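Saving the Good Cans: A Kitchen Table Talk About Tin, Glass and Cups

The woman behind the Bellis reuse table keeps her cans the way other people keep good china. She soaks off the labels, files down anything sharp and gives each one a second life holding pencils, cutlery, seedlings or tea lights. She started in October a few years back with one shelf in her kitchen in Valley, and she now has 639 cans written down in a notebook, along with where each one ended up. She asked to be left out of this by name ("put the cans in, they're better looking"), so I'll respect that and let her do the talking.

We spoke for most of an afternoon, and I came away wanting to open everything in my pantry.

"People look at the outside of a can," she told me. "They see the label and they throw it out with the label. I look at the inside first! Some are plain silver, some are white, and then you get the gold ones. I just love the gold ones. You tip one toward the window and it glows all the way down to the bottom – well, nearly to the bottom, it always gets darker down there."

The gold is a coating, and she is careful about it. She won't scrub it with anything rough. Warm water, a drop of dish soap and a soft sponge are all she uses, and she dries the can with a cloth right away so the seam doesn't rust.

I asked about the rim, which was the thing I'd been nervous of ever since I cut my thumb on a can of peaches as a kid. She laughed.

"Get a can opener that takes the lid off from the side, so it comes away clean. If you've got the old kind, run the back of a spoon around the inside edge and press hard. Go around twice. Then go around with your eyes, under a lamp. I don't touch it with a finger until I've looked at it."

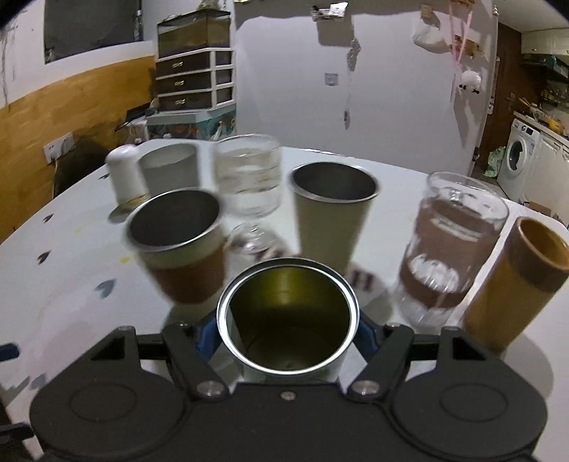
Her other great love is mixing cans with things that were meant to be seen. She is firm that a can alone on a table looks like a can, but put it in company and it starts to look like something you picked out on purpose. She likes metal beside glass most of all, and she has strong feelings about ridged glass.

"Anything with ridges is your friend. It catches the light and breaks it up, and then the metal picks it up too. Smooth glass is fine, but ridges are more fun. And go for different heights. If everything is the same height it looks like a store shelf."

What about cups? She keeps a whole cabinet of tapered ones, most of them from the Cliltora flea market, where she says the trick is to go late and bring small bills. She'll take a cup with a worn finish over a perfect one any day. "A band or a sleeve around the bottom is a bonus, it gives you a bit of color and something to hold on to."

The table she works at matters as well. She used to do everything on dark wood and could never tell whether a can was clean. Then she switched to a white top, and she says it changed how she worked. "Every crumb of glue shows up. I was shocked at what I'd been missing. And if there's a little pattern on it, even better, because plain white gets cold to look at after an hour."

She gives a small class at the Brolilach hall twice a year, with 27 places, and it fills up fast. Beginners bring three cans each and go home with a pencil holder, a planter and whatever they dream up for the third. The planter needs holes in the bottom, which she makes by filling the can with water, freezing it solid and then using a hammer and nail. The ice keeps the sides from denting. "That's the loud part of the class," she said. "Everybody's favorite!"

I wanted to know if she would ever stop. She has roughly 100 clean cans waiting in the hallway at the moment, and her family has asked for the hallway back.

"I told them they can have half," she said. "I've got an idea for the other half – a lantern wall, out by the back steps. I haven't worked out how to hang it yet. If any of your readers know a good way to hang a can without drilling the side, tell them to write in."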